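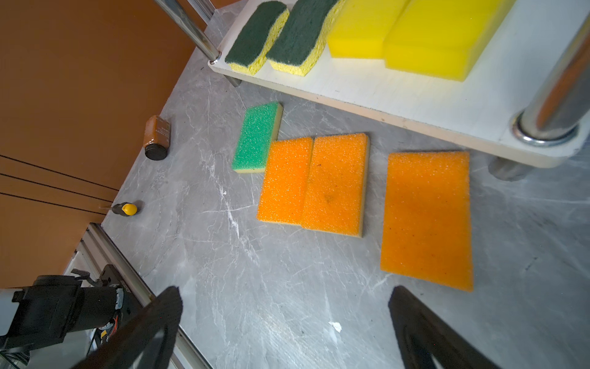 Rigoberto Quintero wrote back that soft foam is inside the published range for the Nallbridge gripper, and that we should not need different fingers to shelve sponges. He asked for the grip settings, the fault log and the firmware version before anybody changed hardware. All of that is below.

**Ticket 723 – "Object lost" fault on soft items**
**Product:** Sivton Nallbridge two-arm kit, rail mount
**Status:** open, workaround in place
**Site:** Armont, bench booth

### Problem

The job is to pick sponges up off the booth floor and set them on the small white shelf. The arm closes on a sponge, starts to lift, and stops with "object lost". The sponge is still in the fingers when it stops. Clearing the fault opens the gripper, so the sponge drops and the pick has to be started over.

It happens on either arm. It does not happen with hard parts. We ran small hand tools through the same pick routine and got no faults.

### Settings at the time of the fault

- Grip profile: Default
- Force limit: 60 (percent)
- Hold check: on
- Hold check delay: factory value
- Firmware: as shipped, no updates applied

### What we tried

1. Restarted the controller. No change.
2. Re-ran the finger zero on both arms. The left was slightly off before, fine after. Fault still there.
3. Swapped the wrist cables left to right. The fault did not follow the cable.
4. Lowered the force limit. Worse – the fault came earlier in the lift.
5. Raised the force limit. Fewer faults, but the foam gets squeezed a lot and goes down on the shelf crooked.
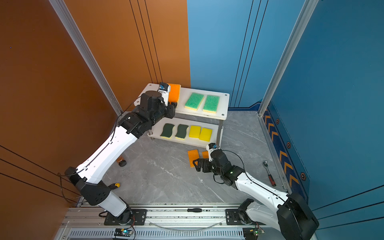

Step 5 was enough to keep working for a morning, so we left it there while we read the log. Every fault has the same pattern. The fingers reach the force limit, the foam gives, the force reading drops, and the hold check takes the drop as a lost object. With a hard part the reading stays flat.

6. Turned the hold check off. No faults at all. We don't want to leave it like this, as a real drop would go unnoticed and the arm would carry on to the shelf with nothing in the fingers.
7. Changed the hold check delay to 3000 ms with the force limit back at 60. Nine picks in a row without a fault, orange foam and the green-and-yellow type both included. Cycle time is longer and you notice it.

### Second issue, may be related

When one arm faults, the other arm also pauses. The manual says the arms can be set to fault separately, but the option is grayed out in the Ochoa panel. Is that a license setting or a bug? If the answer is long, open a separate ticket for it.
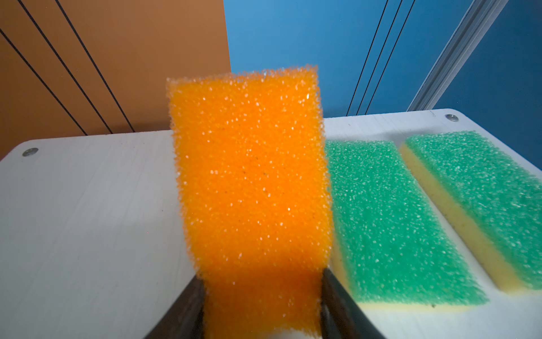
Placing is a smaller matter. A sponge stood on end tends to lean a bit after release, and a slower finger opening helps. We have that at half speed now and would keep it.

### Questions for Sivton

- Is there a soft grip profile? The August release notes mention one but it isn't in our list.
- Can the hold check use finger position instead of force? For foam that would be the better signal.
- Is 3000 ms safe to leave on both arms, or does it also delay the collision stop? The manual doesn't say.

### Update, 4:40 p.m.

Rigoberto confirmed the delay only affects the hold check and does not touch the collision stop. We can run with it. The soft profile needs the firmware update, and he is sending the link. Grayed-out option passed to the Ochoa panel people.

Leaving the ticket open until the update is on and the default delay has been tested again.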